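Week 4 notes: teleop demos, soft stuff

OK, so last week was rigid blocks, and I know a lot of you got bored. Bags are more fun! Go slow on the handles, keep both hands moving together, and if you mess up, keep recording (we sort out the bad ones later, in Fondex).
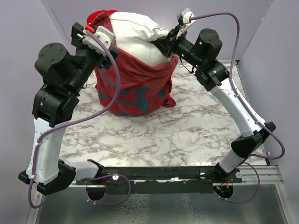

Both grippers at the top of the red bag, one on each side of the white bundle.

For Friday, everybody drives 5 demos and saves them under your own name. Please don't trim the starts, I want to see the hesitation too. The February set has 686 episodes if you need something to compare with, and the Nasar reading is still due.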